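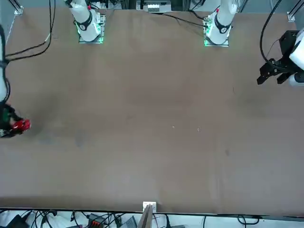
Seema Shakya wrote back that the tabletop check takes her longer than all the other items together, and asked whether the light and dark patches have to be noted every time. They don't. Note them once on the first sheet for the table. After that, only write down a patch if it feels different from the surface next to it when you run a hand over it.

WORK TABLE AND SMALL TOYS – CHECKLIST WITH COMMENTS
Plisinwood, Dromness site
Form 971

Use one sheet per table. Mark each line OK, FIX or STOP. A line marked STOP means the table is out of use until the fault is signed off.

1. Tabletop surface
Flat, no lifting, no splinters or sharp spots. Check by hand as well as by eye.
Comment: a matte brown top hides dust and fine grit. Wipe first, then check. Use a damp cloth, no polish.

2. Table edges and rim
No chips, no raised trim. Go all the way around, including the far side.
Comment: we had three lines here once. They are now one line.

3. Cables on or near the table
No cracked covers, no bare wire, nothing pinched. Plugs and connectors pushed fully home.
Comment: a cable that hangs over the edge can stay if it has slack and is clear of the walkway. If a chair leg or a foot can catch it, mark FIX and move it the same day.

4. Bolts and plates fixed to the top
Tight, flush, no missing heads.
Comment: finger tight is not tight. Use the driver from the drawer. If a bolt keeps working loose, write that in the box – the next person will only see that it's tight again.

5. Loose items
Put away anything that isn't needed for the next session. Whatever stays out gets its own line on the back of the sheet.

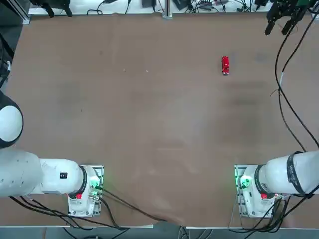 For a small red toy car left out on the table, the line on the back reads "toy car, red, small" and the result. No need to write where it was standing. Then go through the points below.

6. Toy vehicles
a) Body: no cracks or sharp seams. Glossy paint shows scratches early, so tilt the toy under the light.
b) Wheels: turn freely and don't pull off with a firm tug.
c) Bumpers, windows and other trim: press each one. Anything that moves when pressed is FIX. Anything that comes away is STOP, and the loose part goes in the bag with the toy.
d) Underside: screws in place, no rust.
Comment: a toy that fits inside the small parts tube stays out of any room used by children under three. The Plilent tube is fine for this. So is the older Maruyama one if the rim isn't dented.

7. Lighting over the table
Bright enough to read this sheet at the middle of the top without leaning in.

8. Floor under and beside the table
Dry, clear, nothing rolled underneath.
Comment: look from both ends. Small wheeled toys go further than you'd think.

9. Sign-off
Initials, table number and time of day. Allow 30 minutes for the full sheet the first time you do it.
Comment: table 725 has the old number on one leg and the new one on the other. Use 725 on the form until the leg is relabeled in November.

Completed sheets go in the tray by the door. If the tray is full, start a folder and tell Seema.

Related
Storage Bins and Lids – Checklist
Cleaning Cloths: Which Ones Go Where
Chairs and Stools – Checklist with Comments

Reading time: 9 minutes
Contact Plisinwood | © Plisinwood | Back to top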